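Ticket 900: Replacement finger pads and second set of grippers, budget question
Opened by: Kwok-wai Tsang
Category: Equipment / purchasing
Status: Waiting for approval

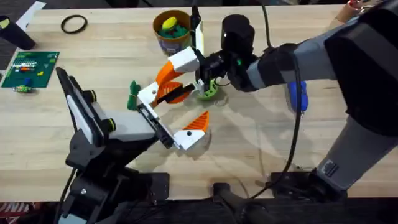
I open this ticket to collect all information before we send the order for next quarter. Please write your answers below and not by e-mail, I lost two answers last time.

The situation is this. We have two arms on the wood table and both use the orange finger pads. The supplier Sturetti sells the pads only in packs, and one pack costs 76 dollars. In March we changed the pads two times, and this was not in the plan. The budget line for small parts has now 43 dollars left, so I cannot buy even one pack from it.

What I checked already:
- The old invoices. We always paid the same price, with no discount.
- The storage cabinet. There is one open pack with two pads in it.
- The warranty. The pads are listed as wear parts and they are not covered.

Questions to the purchasing team:
1. Can we move the pads from "small parts" to "maintenance"? The maintenance line still has 900 dollars.
2. If we order for more than 100 dollars, is the shipping free? The website says yes, but the last invoice shows a shipping fee.
3. Do we need a second quote? Motimel has similar pads, but I do not know if they fit on our fingers.

Comment, purchasing:
Moving to maintenance is possible if the team lead agrees. Please attach the part number. A second quote is needed only for the grippers, not for the pads. For the shipping fee I wrote to Sturetti.

Comment, Kwok-wai Tsang:
Thank you. The part number is now in the attached form. I asked Motimel for the drawing of their pad. Their screw holes are closer together than ours, so we would need an adapter and I do not recommend it. I removed them from the pad list and asked them only for the gripper quote.

Comment, Jallholm office:
We also use the Sturetti pads. We keep two packs in reserve and order again when we open the second one. Delivery to us was slow in the spring, so please do not wait until the cabinet is empty.

Comment, purchasing:
Sturetti answered. Shipping is free over 100 dollars, but only when all items are in the same order. The last time we sent two orders on the same morning. They will not refund the fee.

Comment, Kwok-wai Tsang:
Understood. Then I will order two packs together, 152 dollars in total. The team lead agreed to use the maintenance line. For the second set of grippers I wait for the quotes from Motimel and Waweru, and I will open a separate ticket for it. This ticket can be closed when the pads are delivered.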